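Support > Zirnance Capture > Tracking > Closed tickets

4 min read

We use cookies to keep you signed in and to remember your ticket filters. Accept / Manage

Right gripper pose jumps when the two markers come close together

Opened by: Liya Weldu
Site: Findale, upstairs room
Status: Closed, fix in 2.8

Problem as reported

We are collecting two-handed tabletop demonstrations with the hand-held grippers and the head camera. On replay, the right gripper trajectory jumps sideways for a few frames and then comes back. The left one is clean. It only happens when both cube markers are in view and the hands are fairly near each other. In the last batch 41 episodes were flagged by the smoothness check, all for the right side.

It matters for us because the study compares policies trained on raw cube poses against policies trained on filtered ones. If the raw poses are wrong for a reason other than ordinary noise, the comparison doesn't mean much.

Things already tried before opening the ticket:
- Recalibrated the head camera. No change.
- Swapped the left and right cubes. The jump stayed on the right side.
- Reprinted the marker faces. No change.
- Turned off the overhead lights. Slightly worse.

Log

Keegan Marchand, first pass. Cube swap result is useful, it rules out the printed faces. Please send one bad episode with the raw detections, plus the marker config from the capture machine.

Liya Weldu. Uploaded. Config is the one that came with the Beaudoin rig, we never edited it.

Keegan Marchand. Looked at the detections. Corners are good on both cubes through the whole episode, including the bad frames. The error comes in after detection, when single faces get turned into a cube pose. On the bad frames only one face of the right cube is being used. With one face seen at a shallow angle there are two possible poses that fit nearly as well, and the solver flips between them.

Liya Weldu. Why only the right? Both cubes are the same size and mounted the same way.

Keegan Marchand. The face limit. Your config sets a total number of faces per frame and fills it starting with the left hand. When the left cube shows several faces the right one gets whatever is left. When the hands are far apart the left cube is usually near the edge of the view and gives fewer faces, so the right side gets enough.

Change 1: raised the face limit to 8 so neither hand is starved.
Change 2: when only one face is available, keep the solution closest to the previous frame.

Liya Weldu. Applied both and recorded again with the cluttered table setup, lamp and tiered stand left on, small items by the right jaws.

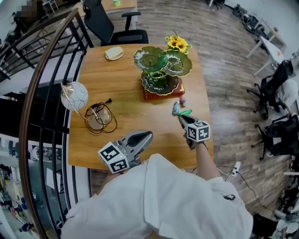 Natalie Staniforth: we hit the same flip at Clemberg and change 2 alone was not enough for us. If the first frame of an episode picks the wrong solution, it then stays wrong until a second face shows up. I'd start every episode with a short hold where each cube shows at least two faces – it costs almost no time and you can trim it later.

Keegan Marchand. Agreed, adding the hold to the capture instructions. The smoothness check won't catch that case either, the trajectory is smooth but offset.

Liya Weldu. Reprocessed the flagged batch with both changes. 2 episodes still fail and I am dropping them. Filtered and raw sets rebuilt from the same list. Fine to close.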